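Revisión de marzo – sala de descanso y cocina pequeña, edificio Parkano

Hola a todos, y gracias por la paciencia de siempre. Os dejo los puntos con mis comentarios, que como sabéis se me alargan un poco.

1. Extintor junto a la puerta: CORRECTO. Precinto entero y aguja en verde. Pierina Melis ya ha retirado el perchero que lo tapaba, ¡gracias!

2. Regleta del microondas: PENDIENTE. Hay 12 enchufes en la sala y aun así seguimos colgando el hervidor de la misma regleta. Por favor, cada aparato a su toma de pared.

3. Luz de emergencia: CORRECTO. Se enciende al pulsar el botón de prueba.

4. Suelo ante el fregadero: PENDIENTE. La alfombrilla se levanta por una esquina – yo misma tropecé al entrar – y Rhys Prendergast ha pedido otra a Sutcliffe.

5. Mesas y bebidas: CORRECTO. Los vasos, con tapa y lejos del borde, que las esquinas redondeadas ayudan con los golpes pero no con los derrames.

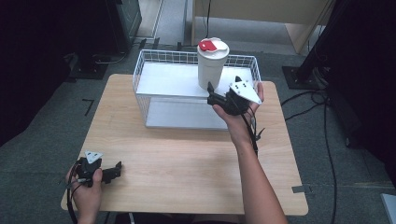
6. Botiquín: PENDIENTE. Faltan gasas y tiritas; avisad en la extensión 218 cuando cojáis lo último.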